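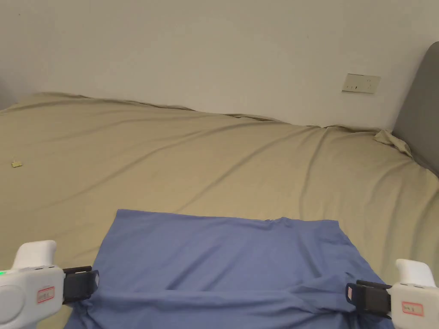 Bonjour à tous ! Je pars en janvier pour 5 jours à Stanevside, uniquement avec un bagage cabine, et j'ai deux dîners un peu habillés là-bas. Comment faites-vous pour que les chemises arrivent portables ? J'ai un petit sac Evo, plutôt mou, et pas de fer sur place. Je suis preneur de toutes vos méthodes, même les plus bizarres :)

Loveck, Dec 25, 2019

**Kadir Uysal**

Ah, mon sujet préféré ! J'ai fait 37 voyages en cabine et la chemise roulée, je n'y crois plus du tout. Ma façon de faire :

1. Poser la chemise à plat sur le lit, boutonnée (un bouton sur deux suffit), et lisser à la main du col vers le bas.

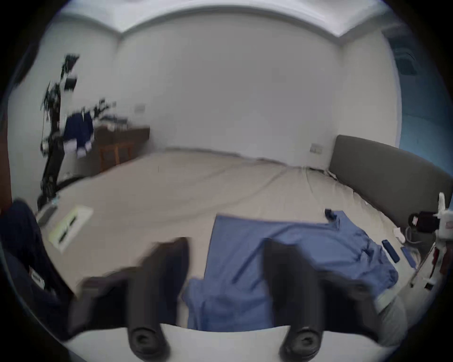
2. La retourner, rabattre les manches dans le dos, puis plier en deux sur un tee-shirt roulé – le pli reste rond et ne marque presque pas.
3. La glisser en dernier, tout en haut du sac, les chaussures au fond.

À l'arrivée, cintre dans la salle de bains pendant la douche. Avec un coton épais c'est moins spectaculaire, mais avec une popeline fine c'est un bonheur !
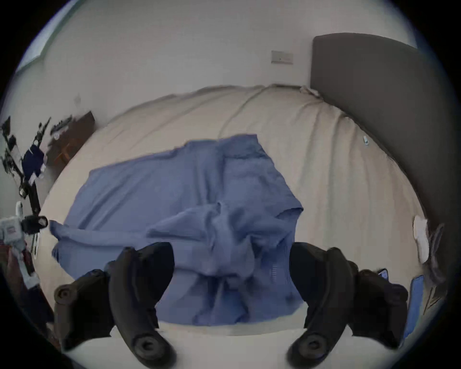
Annan trouve que tout ça prend trop de temps et qu'il vaut mieux acheter du sans repassage. Sa chemise lui a coûté 60 euros et elle sort du sac comme elle y est entrée, dit-il. Par contre elle tient chaud, il faut aimer.

Pas faux ! Pour un seul dîner je ferais peut-être pareil. Pour deux, je garde mon coton. Et pense à défaire le sac dès que tu arrives, même à minuit : c'est la nuit passée pliée qui fait le plus de dégâts, bien plus que le trajet.

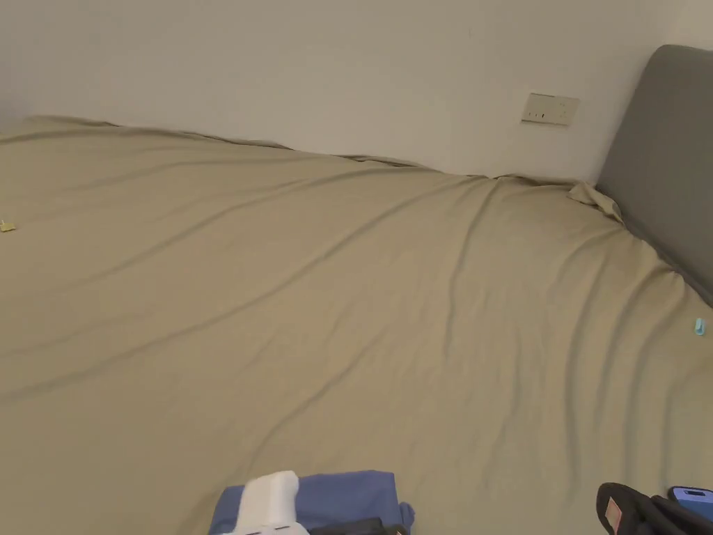 *Le lit, ma table de pliage préférée.*

**Marzipan103**

moi je roule tout et je mets une veste par-dessus, on voit que le col. ça marche très bien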